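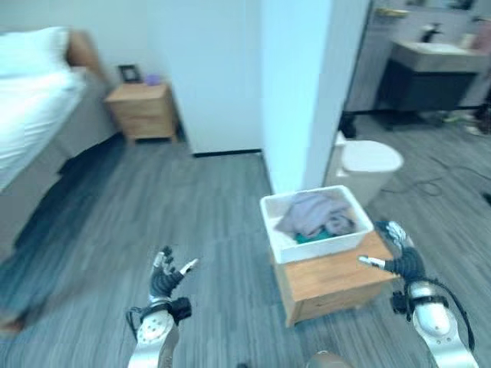 Review: the Sakoretti Good Practice Pack for Robots in the Home

Reviewed by Pendo Wanyama, May 31, 2018

I paid for this one myself, and at 67 pounds for a ring binder and a set of wall cards I was expecting a lot. Sakoretti sells it as a full set of house rules for anyone running a two-armed robot around beds, baths and laundry. We used it for our trials at Rurkitthorpe from March onwards.

The binder has 1,726 numbered rules. I wish I were joking. Rule one tells you to read the rules. A good many of the rest are the same rule with the room changed, so "keep the walkway clear" turns up under bedroom, then landing, then kitchen.

Floors

The best section, and it's 4 pages long. It wants cables off any floor the robot might cross, and it treats a doorway between two rooms as part of both. Our bedroom runs straight through to the bathroom on the same grey wood-grain floor, with a tangle of dark cables across the bathroom end, and by the book that fails before an arm has moved. Fair enough. I have no quarrel with it.

Lifting and carrying

Much weaker. There is plenty on weight and nothing useful on soft things. A white plastic bin on a small wooden stool, with a lilac-grey cloth and something teal bunched up inside, is an everyday job, and the pack can't decide whether the clothes count as part of the load. It says hands should come in "from the agreed side" — agreed by whom?

Stopping

Two people must be present, one with a hand on the stop button. Good. But the pack never says how far away the second person should stand, and the Akberg guide we used before gave a plain distance.

The wall cards are thin and curl. Radonjić does a cheaper set on stiffer card.

2 stars out of 5, both for the floors section. Borrow a copy if you can.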